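Posted to the list: January 5, 2024
Subject: Re: small bits and where to put them

Someone on the Cullow list wrote:

> Does anyone keep odd socks, hankies, little cloths and so on in
> one of those divided trays? I bought a Tudo one in the sale and I
> can't get on with it. Half the slots are too narrow for anything,
> and by the end of the week it's a heap again. I'm tempted to go
> back to the biscuit tin. Also, does it have to live in a drawer?
> Mine doesn't fit in any of ours.

Oh, please don't go back to the biscuit tin! I had one for years and I never once found the thing I was after without tipping the lot out on the bed.

I've used a divided tray since last May and I'm completely sold on it, but it did take me a while to get going. What changed things for me was rolling instead of folding. A folded cloth springs open the minute you pull out the one beside it, whereas a rolled one just sits there. And I stopped trying to fill the front and back rows at the same time. Fill the front first, one thing to a slot, and leave the back for whatever turns up (something always turns up). The narrow slots are good for long thin stuff like cord or a bit of rope, so don't write them off.

The sort of thing I mean is a green tray with most of its bits in the front row.
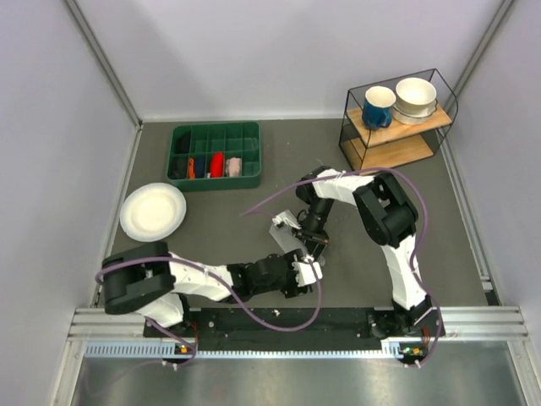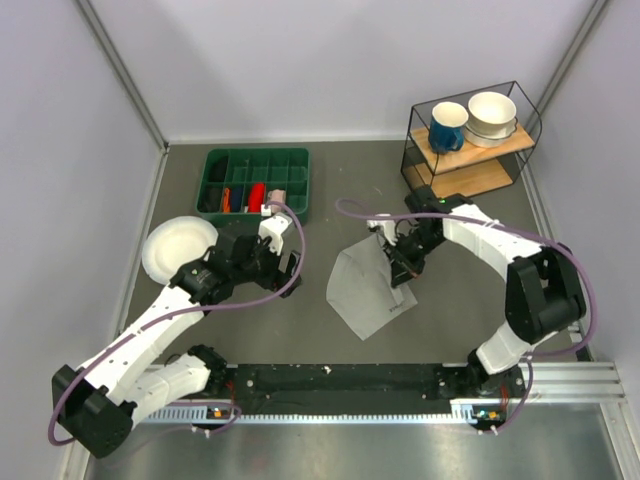
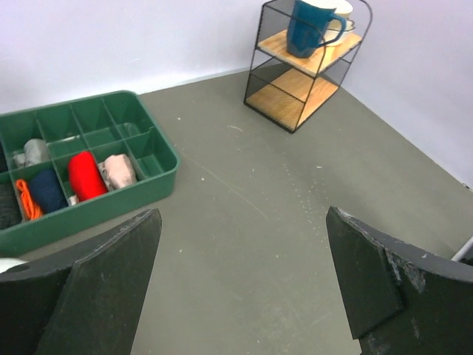 The other thing I'd say is to go by colour if you can. I used to sort by what things were for, hankies here and dusters there, and then I'd forget my own system. Now I just think "the red one" and my hand goes straight to it. My husband can put things back as well, which he never managed before!

As for the drawer, no, it doesn't have to live in one. Mine wouldn't go in ours either, it was over by 2 cm, and I was so cross I nearly sent it back. It sits on top of the chest now and I've got quite fond of it there. You do have to dust it, mind. If you really want a drawer one, Stido do a shallower sort with 24 slots, though I found those a bit mean for anything thicker than a hanky. The Adjei one with 21 is roomier but you can't move the dividers, so measure your biggest roll before you order.

Has anyone tried cutting down a shoebox lid to make extra dividers? I had a go with cereal packet card and it went soft in no time. I've still got the plain tin as well, if anybody wants it for buttons. It's a bit rusty round the lid but it does shut, and I can bring it along next time we meet.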